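Re: [shop-automation] Hand-held gripper kits, budget for next year

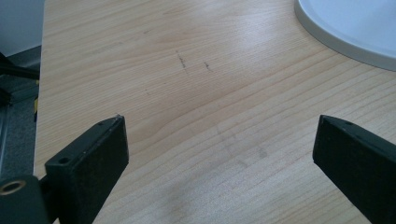
I've read the proposal twice now and I'm still not convinced we should be signing anything before June. My comments are under the quoted part.

> Hi all,
>
> As promised, the short version. Indarico will sell us the hand-held
> gripper units at $629 each. Pasine's are dearer, but they include
> the mount and the software licence for the first year. I'd like to
> order six from Indarico so we can record our own table-clearing and
> sorting tasks, then use the recordings to train the arm when it
> arrives. The supplier reckons up to 500 recordings per task is enough
> to get going. Spare finger pads are $13 a pair.
>
> We have room under the equipment line if we push the Husar bench
> replacement back a year. Can I get a yes or no by the end of the
> month?

On the price. Six units at $629 is $3,774 before tax, and that number only covers the grippers. I can't find a line for cameras, memory cards, chargers, freight or a case to carry the things in. When we bought the Tornemo feeder the extras came to nearly half the sticker price, and we went back cap in hand to get the rest. I'd rather see the ugly total now.

On the pads. Thirteen dollars a pair is fine if a pair lasts. How long does it last? The Indarico sheet says "long life", a phrase that has never once helped me fill in a spreadsheet. If we go through a pair per unit every couple of weeks, that needs its own row under consumables. Ask them for a figure in writing, and ask whether the fingers can be swapped without sending the whole unit back. Same question about the threaded inserts in the mounting block. I've stripped enough of those in my life to want to know who pays for the next one.

On the 500 recordings. Up to 500 per task, fine, but how many tasks? I count four in the attachment and then "others as needed". Somebody has to stand at a table and do each one over and over, and their hours aren't in the budget at all. At 90 seconds a go, including putting everything back where it started, 500 of them is twelve and a half hours for one task, assuming every take is a keeper. I don't believe every take will be a keeper. Please cost the labour, even if it's our own people, and say which jobs won't get done while they're doing this.

On buying the grippers ahead of the arm. This is the part I really don't like. The arm hasn't been approved. If it slips, or if we end up with a different make, we'll own six units and a drive full of recordings that may or may not suit it. Has either supplier confirmed that the same fingers will bolt to the arm we've pencilled in? The Pasine quote at least mentions an adapter. The Indarico one is silent.

On the Husar bench. I don't agree it can wait another year. It was put off last year as well, and the centre leg is still propped up with a shim.

What I could live with:

Two units instead of six -- $1,258 plus extras. One task, properly recorded, with a log of the hours it took and the number of takes thrown out. Then we look at it again with the arm quote on the table beside it. If the recordings are any good, I'll happily vote for the other four, and I'd ask Indarico now to hold the unit price for us in the meantime.

So it's a no to the order as written, and a yes to two if the missing lines get filled in. Could whoever has the Pasine quote please send it to the list again? My copy is missing the second page, where I assume the licence renewal cost is hiding.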